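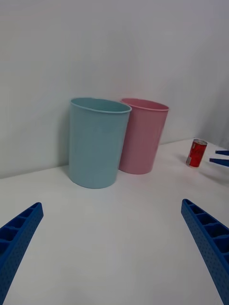

**Vongate School Robotics Club – Equipment Pages – Two-Arm Tabletop Kit**

# Kolard two-arm kit

The Kolard is our newest bit of kit and easily the one with the longest waiting list. You get two small arms, each with its own gripper, and they share one white tabletop. Most Thursday sessions now have somebody on it from the minute the door opens, and it's a lovely machine to learn on because you can see straight away what your code is doing (or not doing!).

## What you can do with it

The club's standard job is cups and cans. Two plastic cups, one pale blue and one pink, go near the wall with a small red drinks can to the right of them, and your program has to pick a target and get a gripper round it. It sounds like an afternoon's work. With the pink cup partly hidden behind the blue one it gets properly interesting, and we've had some great arguments over whether to go for the blue cup first or come in from the side.

Once you're happy with one arm, try handing a cup from one to the other. Fares Mahasneh runs the two-arm group and has a starter script to share, so ask him before writing your own from scratch.

## The fingers

Bright blue, with a row of open cells along the inner face and little dimples on the outside. The cells let the finger give a bit when it meets something round, so a soft cup keeps its shape if you close slowly. The second arm has slimmer, darker fingers, good for reaching in beside the can.

If a finger feels loose, tighten it by hand and tell whoever is running the session. Please don't use the long hex key on them – the threads are short and we've lost two already.

## Wrist camera

Each arm carries a small camera that looks out between its own fingers. The fingertips are always in view, and that's really handy for lining up: get the cup between the two tips, then drive forward. Leave the room lights on and the blinds down. Strong sun across the white table confuses the colour code, and pale blue goes first.

## Details

| | |
|---|---|
| Kit | Kolard two-arm, bench mounted |
| Club asset number | 3777 |
| Reach, each arm | 494 mm |
| Widest grip | 38 mm at the tips on the slim fingers; the blue ones open wider |
| Control software | Drukex, on the bench laptop |
| Group size | Up to 6 |
| Spares | Blue drawer, second one down |

## Booking and setting up

Write your name on the sheet by the door. Slots are one hour, and you can have two in a row if the next one is still free when you start.

1. Switch on the bench supply, then the laptop.
2. Open Drukex and load the profile called *tabletop*.
3. Home the left arm first, then the right.
4. Run the open-and-close check on both grippers.
5. Set out your cups and go.

Keep hands off the table while either arm is moving. The red stop button works for both.

## Coming up

The Dimitrov Cup is in July and we're entering a team again! The task sheet has a stacking round this year, so cup practice counts double. If you fancy a place, save your best run in the shared folder with your initials in the file name, and put a note in with it saying which arm you used.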